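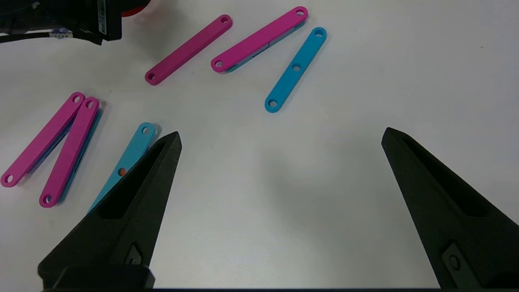 Amber Garside, Callum Naylor and Octavian Ardeleanu
Supervisor: Tracey Crabtree
Project report, Statics and Structures

Deflection of pin-jointed plastic trusses under a central load

1. Purpose

The project compared two truss layouts, the Warren and the Pratt, built to the same span from the same stock of plastic bars. The quantity of interest was midspan deflection. Hand calculation by the method of joints assumes frictionless pins and weightless members. Neither assumption holds for a small model, and the size of the resulting error was to be estimated.

2. Model and materials

Magenta bars were used for the chords and blue bars for the web members. Joints were made with steel pins passed through the end holes and held by push-on clips. The Pratt truss required verticals shorter than the diagonals, so two bar lengths were used there. Each model consisted of 2 parallel trusses joined by cross rods.

Bars from an earlier batch (Kershaw) were rejected after the holes were found to be oval. All results below use the Desent bars.

3. Method

The model rested on a fixed support at one end and a roller at the other. Load was applied at the central lower joint through a hanger, in equal steps up to 2,000 g. Each step was held for 30 seconds before the dial gauge was read. Readings were repeated on unloading. The gauge was zeroed with the empty hanger in place, which removes the self-weight of the model from the readings but does not remove joint slack.

4. Results

The Warren truss carried the full load without visible buckling. In the Pratt truss a top chord bar bowed out of plane at 1,484 g and the test was stopped. Below that load the Pratt layout deflected less at every step.

Both load curves are steep at first and then close to linear. The initial part is attributed to clearance between pins and holes. Unloading readings lie above loading readings, consistent with friction at the joints and some creep in the plastic.

5. Sources of error

Pin clearance was not measured directly. The roller stuck on one run and that run was discarded. Room temperature was not recorded. The modulus used in the calculation was taken from a tensile test of a single bar, so variation between bars is unknown.

6. Further work

A preload before zeroing would take up the slack. Additional cross bracing at top chord level should be fitted before the Pratt test is repeated.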